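Clearing and Wiping Down a Shared Kitchen Counter
Lockwood Residence Services, Kitchen Guide 4
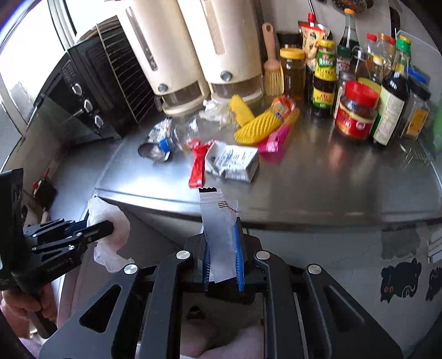
Before You Begin

This guide applies to the stainless steel counters in all shared kitchens at Lockwood. Residents are asked to clear the counter after every meal and no later than 10 p.m. The full procedure takes 13 minutes in most kitchens.

You will need a trash bag, a scrubbing brush or sponge, dish soap, and two dry cloths.

Step 1. Remove packaging

Collect empty packets, torn wrappers, and crumpled plastic bags first. Pick up the small strips torn from the tops of packets as well, as these stick to steel once the surface is damp. Check foil packages before throwing them away. If food remains inside, close the package with a clip and return it to your shelf.

Step 2. Return bottles and jars

Soy sauce, vinegar, chili sauce, and honey may stay along the back wall. Wipe the neck of each bottle and tighten the cap. Any jar whose label says to refrigerate after opening must go in the refrigerator. Cereal dispensers stay in place; wipe around the base.

Step 3. Wash the surface

Mix 300 milliliters of warm water with a few drops of dish soap. Work from the back wall toward the front edge, following the grain of the steel. Do not use steel wool or bleach. Unplug the toaster oven before cleaning near it, and let it cool fully.

Step 4. Rinse and dry

Wipe once with a clean damp cloth, then dry at once to prevent water spots. Rinse brushes and sponges and stand them on end near the sink.

Replacement brushes and sponges may be requested at the Lockwood front desk. Sponges are replaced each April and on request.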